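Gripper Loan Bench: Frequently Asked Questions

Last updated 17 June 2022

These are the things people ask before they book the bench at Fonville, and a few they ask afterwards in a different tone of voice.

Booking and basics

What is the loan bench?
A two-armed setup with a set of grippers you can try before you spend your own department's money. You bring the task, we bring the arms. Most visitors come with a gripper already picked out and want us to agree with them. We will let you run it first.

How long is a session?
Half a day. Allow up to 2 hours for mounting and calibration if you bring your own gripper, and don't tell your manager it will take ten minutes. Your manager will believe you, and then you will have two problems.

Who do I talk to?
Bernadette Rafferty handles bookings. Libor Brabec handles anything that has stopped moving. Please don't mix them up; Libor's calendar is a text file and he guards it.

Can I come in August?
We close for the first half of the month. The second half fills up early with people who meant to come in June.

Choosing a gripper

Which gripper is best?
For what? The Stimia two-finger is quick and forgiving on boxes and bottles. The Mathebula closes more slowly but tells you more about how hard it is squeezing, which you will appreciate the first time you hand it an egg. If you only ever pick up cartons, buy the cheaper one and go home early.

Do I need the same gripper on both arms?
No, but your software will wish you had. Mixed pairs need separate force settings and separate tool offsets, and the wrong offset loaded on the wrong arm is our most popular fault.

What about suction?
Great on flat, clean surfaces. Less great on everything else people own. We keep a suction tool in the cupboard for those who need to see it for themselves.

Does the controller matter as much as the fingers?
More, on some days. Nobuhle Motaung ran the same fingers on our old controller and the Miltevberg one, and the difference in small corrections near the object was plain from across the room. Try both before you blame the hardware.

Do I need a wrist camera?
If your objects turn up in different places each time, it helps a lot. A head camera gives you the overall layout, but the fingers have a habit of blocking the one spot you wanted to look at.

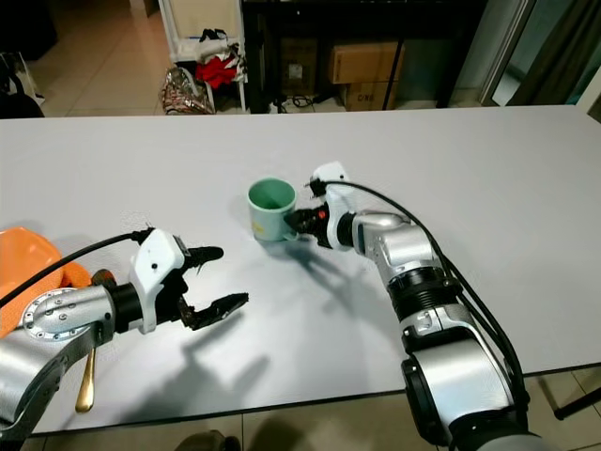
HOUSEHOLD OBJECTS

Why is it always a mug?
Because a mug looks easy. The handle gives two fingers something to close on, and the usual mistake is to grip it and forget that the rest of the weight hangs off to one side. Holding one upright by the handle, as the right arm has it on the table, is a decent first test for any pair of fingers. Pouring is a decent second one. Book a separate session for pouring.

Can I bring my own dishes?
Yes, and bring spares. Bowls and spoons are both welcome. A spoon lying flat on a hard table is worse than it sounds, and a cloth underneath gives the fingertips a little room to get under it.

Where should the cables go?
Over the top of the gripper and back along the arm, with enough slack for a full wrist turn. Test the turn slowly. Gianni Melis once tested it fast and now writes our cable instructions.

What if I break something?
Anything under 200 dollars goes on our tab. Above that, Bernadette will send you a form, 5 pages long, and she does read it.

Can I take the data home?
Yes. Bring a drive. Siyabonga Cele will copy your session logs before you leave, provided you have named them something other than "test".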